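Foltden Wrist Service Kit: four months in

I put off writing this one because I wanted to get through at least two full services before I opened my mouth, and now I've done three, so here goes. The kit is the Foltden wrist and cable set, the big one in the gray roll, and I bought it to look after a two-armed humanoid torso that spends its days doing tabletop pick-and-place. I'm the person who keeps it running. I don't write the software and I don't want to!

Quick background on what I was using before. A drawer. Hex keys from four different sets, a torque driver I inherited from Iona Pollock when she moved over to the Stesdale building, and a bag of clips that didn't all fit the same collar. It worked, sort of, until I stripped a cover screw on the left forearm in August and spent a whole evening picking it out. Iona said buy the roll. I bought the roll.

What you get: a short torque driver with a nice fat handle, nine bits, two angled picks, a soft-jaw spanner for the collar rings, a little mirror, a pot of grease, cable sleeve in two widths and a bag of 30 spare clips. There's also a printed card with torque values for the common wrist sizes. Mine came with the card folded wrong so the crease runs straight through the row I need, but I wrote the number on tape and stuck it to the driver.

The driver is the star. It clicks early and it clicks loud, and it's short enough to get in behind a forearm cover without taking the elbow apart (the old one needed the arm parked way out to the side, which meant powering up, moving, powering down, and then doing it again for the other arm). I do both sides in one sitting now. My last full service came in at 77 minutes, covers off to covers on, and that included a phone call.
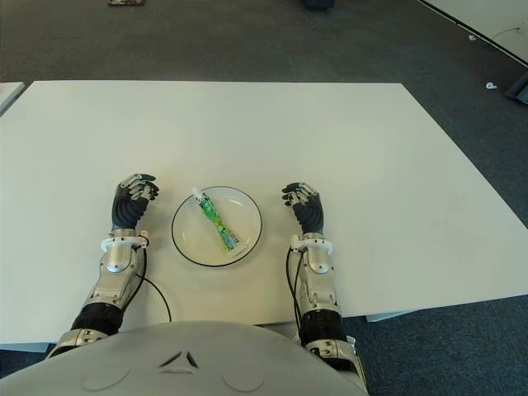
The soft-jaw spanner took me longer to love. It's a fiddly thing, and the first time I used it I had it upside down for a good ten minutes. But collar rings mark easily and metal pliers chew them right up, and mine are white, so every scuff shows. With the spanner I can hold the ring still with one hand and work a clip loose with the other. Then there's the cable side of it, which is where I'd been getting sloppy. Each wrist has a thin black cable hanging off it, and I like to see some slack before I sign off, like the wide loop on the left one, lying flat on the tabletop. The right one hangs in a tighter curve beside the forearm and I keep an eye on it for exactly that. The kit's narrow sleeve slips over a cable like that without making it stiff. The wide sleeve is too bulky for this job and I've never found a use for it.

After every service I set the arms up at the white table with both hands half closed, facing each other, and put something ordinary between them for the first grasp check. I'm fond of a toothpaste tube on a glass plate. The tube gives a little when you squeeze it, the plate slides if the approach is crooked, and I already own toothpaste.

Now the complaints. The grease is too thin. It's fine on the small finger joints, but I don't trust it anywhere that carries load, and I've gone back to my tub of Yin for the wrist bearings. The lid on the Foltden pot also pops open in the roll, so ask me how I know what it does to a cloth pocket. And the clips! They're good clips, they hold, they come off without snapping, but they're tiny and they're white and they jump. If your shop has carpet like ours, work over a tray. Leilani Oyelaran on the next bench uses a baking sheet with a dish towel in it and I've copied her.

The mirror is junk. Use your phone.

Price is the other thing. I paid 953 for the roll with shipping, and that's a lot for something that doesn't plug in. Nileo has a smaller kit that's much cheaper, and Leilani has one, so I borrowed it for an afternoon. The picks are every bit as good and the roll is nicer. The driver is longer, though, and it doesn't click so much as sort of give up, and I found myself backing screws out to check them. If you've got a single arm with room all the way around it, I'd save the money and go Nileo. With two arms reaching over the same table and a torso right behind them, I want the short driver.

Spares are easy to get so far. I ordered one replacement bit (my fault, dropped it down a vent) and it showed up in a padded envelope with a second torque card, unfolded this time.

Four stars out of five. I'd go to four and a half if they'd sell it without the mirror and put a screw lid on the grease. I'll add a note here after the next full service, mostly to say how the narrow sleeve is wearing at the wrist end, where it rubs.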